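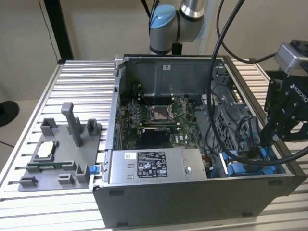

23rd June. Today I continued with the glue for the book spines, batch 4. The second batch from Guthrie was too thick and it made lumps on the paper, so I mixed the new one with more water and I let it stand at 70 degrees before I put it through the cloth. I moved the glue pots to the window.

Search this notebook Go

Home Entries Materials Suppliers Contact

Results of the brush test on the Lallitz paper: the new glue goes on evenly, but it pulls the thin sheets a little when it dries. On the Trarnidik board I see no pulling. I made 6 strips of each and put them under the press with felt between. Two of the Lallitz strips have a wave at the short side – maybe I cut them against the grain, I must check this tomorrow.

The order for Julow is 2,000 folded sections and they want them in July. With the old glue we had to wait a full night between the first and the second layer. If the new one is ready to touch after lunch, we can do both layers in one day. I will not promise this to them yet.

To do: wash the big brush better (there is dry glue near the metal), write the water amount on the lid of the jar, ask Guthrie if the powder was stored in a damp place. The bag felt heavy and it smelled different from the last one.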